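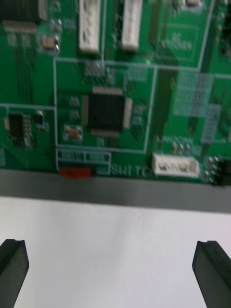 ## Board side

Everything we hold on the Prilto control board: a connector list, a partial net list, bench readings and a pile of corrections. The folder was handed over in August as "complete documentation". It isn't. Treat every line as a claim until you've put a meter on it.

The part people ask about first is the big square chip in the middle, inside the outlined area. The Civulport parts list calls it the main controller, and I have no quarrel with that. I do have a quarrel with the same list giving it two different part numbers, on different pages, with no revision note. Both rows are kept in `parts.csv` with `status = disputed`. Please don't "clean up" the duplicate.

The other thing people ask about is the small red slide switch under the label row. Three explanations have been offered:

- boot mode (Jihad Hamdan, from memory)
- write protect (old parts list)
- bus termination (a sticky note, unsigned)

None came with a measurement. The field is left as `unknown`, and a confident tone in a pull request won't change that.

### What's in the folder

| File | Contents | Do I trust it? |
|---|---|---|
| `parts.csv` | 80 rows, one per listed part | Mostly |
| `nets.csv` | 23 nets traced with a continuity tester | Yes |
| `leads.csv` | Wire colors and end fittings | See below |
| `readings/` | 9 sets of bench readings | Only the later ones |
| `legacy/` | The original handover, untouched | No |

`nets.csv` is short on purpose. Malathi Naidu and I each traced every net separately and kept the ones where we agreed. If you need a net that's missing, trace it yourself twice and send both results.

## Leads and colors

The handover sheet says red is supply and black is return, "as usual". As usual where? Color tells you what somebody had on the reel that day. We've logged color and end fitting as separate columns, and function is blank unless it was metered at both ends.

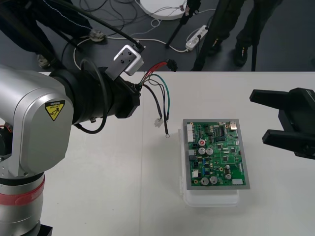

The sheet also skips the ring terminals completely, as if a lead could only end in a plug. Our `end_type` column takes `plug`, `housing`, `ring` or `bare`. If a lead has more than one color going into the same fitting, give each color its own row and repeat the fitting ID. Melina Tzavaras wanted a combined value such as `green/black`. We tried it, and half the rows came back with the colors in the other order.

Dark blue and black are easy to mix up under warm light. Rows entered before we changed the bench lamp have `color_checked = no`. Some are probably wrong.

## Handling

- Keep the board on its tray. Don't pick it up by the white connectors.
- Power off before touching any lead, whatever the sheet says about hot plugging.
- Leave the red switch where you found it and write down which way it was set.
- Park loose ring terminals away from the board before you turn anything on.

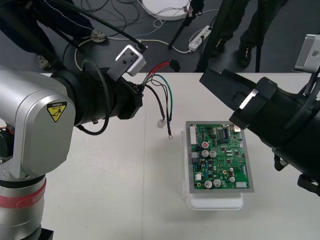 *Board on its gray tray and white stand, loose leads to the left.*

## Known problems

**Readings 1 and 2.** Taken with a meter that was later found to read high. Kept for the record, excluded from every average.

**Connector numbering.** The Hurnano drawing counts from the left, the parts list from the right. We follow the drawing. Neither source says which edge of the board is the top, so check against the pair of white connectors, which we call top.

**Hatched copper.** `legacy/notes.txt` calls these patches "shielding". Could be. I haven't seen a test, so the word doesn't appear in our files.

## Corrections

Send them to Fung-ping Tsai with the file name, the row and how you measured it. "I've seen one of these before" goes in the comments column.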